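4.2 Relatives as advisers: how the anonymous insider is used

The family adviser is a gift to political reporters. He has no job description, he can't be fired in any ordinary sense, and there is always a cousin willing to talk about him. In this section we look at how Stolldale's three news outlets covered one such adviser, Cayetano Segura, during the second term of his father-in-law, Mayor Telmo Iglesias. Our interest is in the unnamed people who supplied most of the story.

We collected 683 articles that mention Segura by name. Of these, 209 rest at least partly on a source described only by closeness: "a person near the family," "someone familiar with the household," "a friend of both men." The remaining articles cite a document, a named official or nothing at all. We did not try to find out who the unnamed sources were. We have our guesses, and so does everyone in Stolldale with a barber.

Two coders read each of the 209 articles and marked what the insider was brought in to do. The most common task, found in 159 articles, was to report a state of mind. Segura was "furious," "checked out," "already thinking about the Koyama board seat," and on one memorable December evening "at peace." States of mind are useful in this way. They can't be checked, the subject can't disprove them, and they fill a paragraph nicely when the council has adjourned without doing anything. Only 13 articles used an insider to report a fact that was later confirmed on the record, and in four of those the fact was a lunch.

Real estate came second. When Segura and his wife bought a house on the Urko side of the river, outside the city line, the coverage treated the move as a resignation letter written in square feet. Every outlet had a source who knew what it meant. One said Segura was done with politics. Another said he was preparing a run for county office, which the new address would allow. A third said the schools were better. The third source was quoted once, near the bottom of the page, and never heard from again.

Loyalty and ambition, the two motives most often assigned to Segura, turned out to be hard to code apart. The same act, such as skipping a fundraiser, was loyalty to his wife in one paper and ambition of his own in the other. Our coders disagreed on these passages more than on anything else, and we ended up letting them mark both.

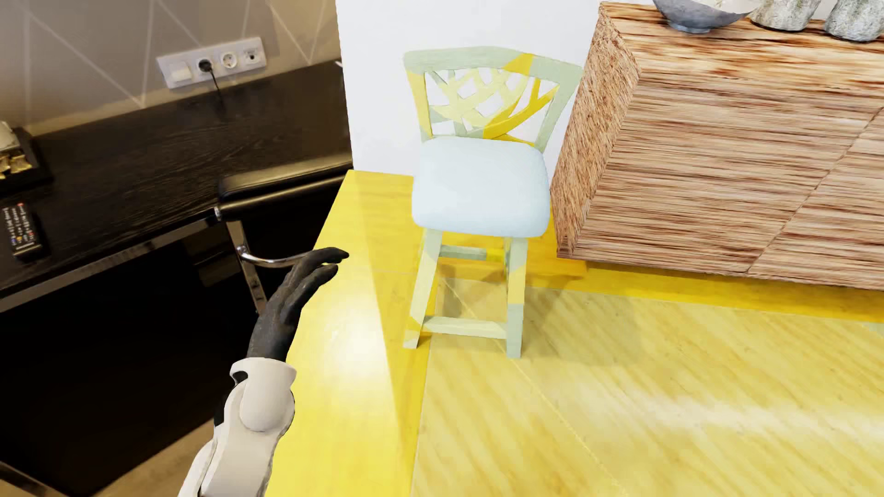 Figure 3. Rendered interior with chair.

Access is the currency in all of this, and the coverage is oddly literal about it. Reporters wrote a great deal about where Segura sat: beside the mayor, behind the mayor, at the far end of the table during the Lullarora contract talks. A seat was read as rank. We found no article in which a chair was allowed to be simply a chair, like the one in Figure 3 with its branch-like lattice back and its patches of pale green and golden yellow, a piece of furniture that would have kept the Stolldale press busy for a week. Seating claims were also the ones on which insiders contradicted each other most openly, even when they had supposedly been in the same room.

Corrections were rare and small. When Segura did not, after all, take the Koyama seat, two outlets dropped the subject and the third reported that he had "cooled on the idea," on the word of a person close to the family. We coded this as a state of mind. Section 4.3 turns to the mayor's own statements about his son-in-law, which were on the record, carefully worded and of very little use to anyone.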